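Print this section | E-mail to a colleague

3.2 Reworked Greek subjects in the Flurkwood fragments

The painted plaster from Flurkwood was first sorted by Benvinda Rocha, who divided it by ground colour and left the question of subject open. Her register lists 600 pieces, most of them smaller than a hand. Minttu Lahtinen later joined several of the red-ground pieces into two panels and argued that both showed figures from Greek myth: Ariadne on the shore in the first, and Perseus with Andromeda in the second. We accept the first reading. The second rests on a raised arm, a strip of drapery and part of a rock, and these would suit Hesione equally well.

The choice between the two matters for the reading of the room. Ariadne and Andromeda are often paired in Roman houses, and viewers would have been used to comparing a woman left behind with a woman set free. Hesione brings in Hercules and Troy, and with them a different set of links to Roman ideas of descent. Lahtinen treats the pairing as evidence in itself. We think this is circular, as the pairing depends on the name given to the second panel.

A related difficulty concerns copying. Earlier work on the site took both panels to be versions of lost Greek paintings and ranked them by how closely they were thought to follow the model. No such model survives for either. The painter at Flurkwood also changed the scale of the figures to fit a narrow wall, and placed the Ariadne panel so that she faced the door. These are decisions about a particular room and its visitors, and they should be studied as such.
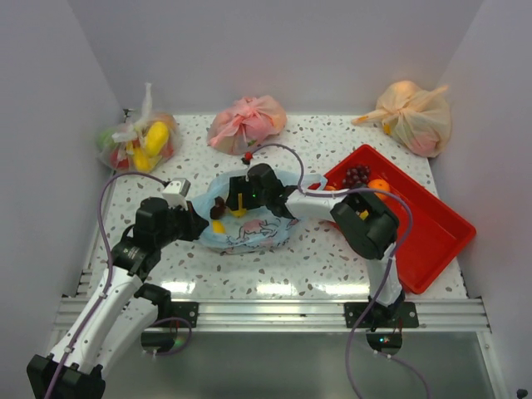
Figure 2

The same point can be made from the mosaic at Lukon. Its central panel has Achilles among the daughters of Lycomedes, a subject which in Greek sources turns on disguise and discovery. At Lukon the shield is placed at the exact centre of the floor and is larger than any of the figures. A guest entering from the court would have met the shield first and the hero only after walking round it. Oksanen's study of the house calls this clumsy. We read it as a deliberate shift of weight from the person to the call to arms, in keeping with the martial subjects in the border.

It remains to ask how far the owners knew the stories from texts. The labels at Lukon are in Latin, with one name misspelt, and Flurkwood has no labels at all. Neither fact shows ignorance. Myths were also known from the stage, from school exercises and from other people's walls, and a patron could recognise Ariadne without having read a line about her. We return to the labels in section 4, where they are compared with those on the sarcophagus from Flotudine.

Print this section | E-mail to a colleague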